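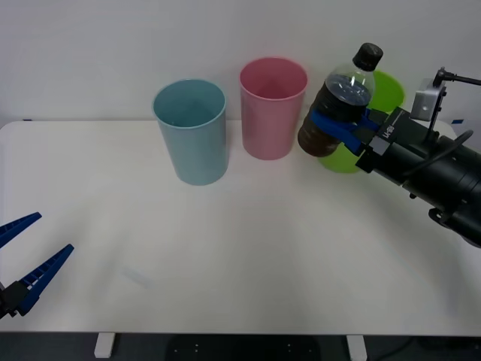

El club de robótica Jakedance retoma el ejercicio de los tres vasos

El grupo de manipulación del club Jakedance ha dedicado la primera parte del curso a un ejercicio que parece sencillo y que da bastante trabajo: pedir a un robot de dos brazos que coja un objeto de la mesa y lo deje en el vaso del color indicado. Participan 14 estudiantes, repartidos en dos turnos, y la actividad seguirá hasta febrero.

La coordinadora, Anouk Jansen, propuso empezar por los vasos porque obligan a tratar a la vez la percepción del color, la planificación de la trayectoria y el cierre de la pinza. El primer turno trabaja con órdenes escritas («el objeto pequeño, al vaso rosa»). El segundo maneja los brazos a distancia y graba las demostraciones con las que después se entrena el modelo. A mitad de curso los turnos se intercambian, de modo que todos pasen por las dos tareas.

Hasta ahora el grupo ha guardado 2,863 demostraciones en el servidor de Tetden. No todas sirven. Jasper Dewulf se encarga de la revisión y descarta las que tienen pausas largas, las que quedaron sin etiqueta y aquellas en las que el operador corrigió la orden a medio camino. El criterio completo está en la carpeta compartida, en el documento «Revisión, versión 2», y conviene leerlo antes de reservar turno.

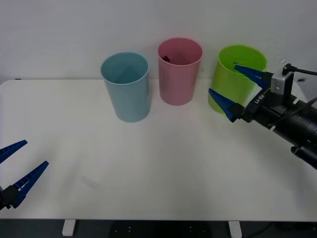 Foto: Club Jakedance / Archivo Clitis

La dificultad principal sigue estando en el borde de los vasos. Con los dedos de la pinza abiertos a ambos lados de la pared, un error pequeño en la altura basta para empujar el vaso o para cerrar en vacío. El primer turno ha probado a acercarse en diagonal y a bajar la velocidad en el último tramo. El segundo prefiere detener el brazo, comprobar la posición con la cámara de muñeca y continuar. De momento se mantienen los dos métodos y se anotan por separado.

También se ha abierto una serie con botellas. El líquido se desplaza cuando el brazo gira, y la fuerza de cierre que funciona con un objeto rígido no siempre vale para el plástico. Quien quiera proponer otros envases puede escribir al grupo, indicando el peso y el diámetro.

Los resultados se presentarán en la jornada interna de Peng. Cada turno dispondrá de 10 minutos y deberá entregar la hoja de registro junto con el código. No se admitirán vídeos montados: las grabaciones tienen que ir completas, incluidos los intentos fallidos.

Las personas interesadas en incorporarse al segundo turno pueden apuntarse en la secretaría del club. No hace falta experiencia previa con brazos robóticos, pero sí haber completado el módulo de seguridad y saber manejarse con Python. El plazo termina el 8 de noviembre de 2024.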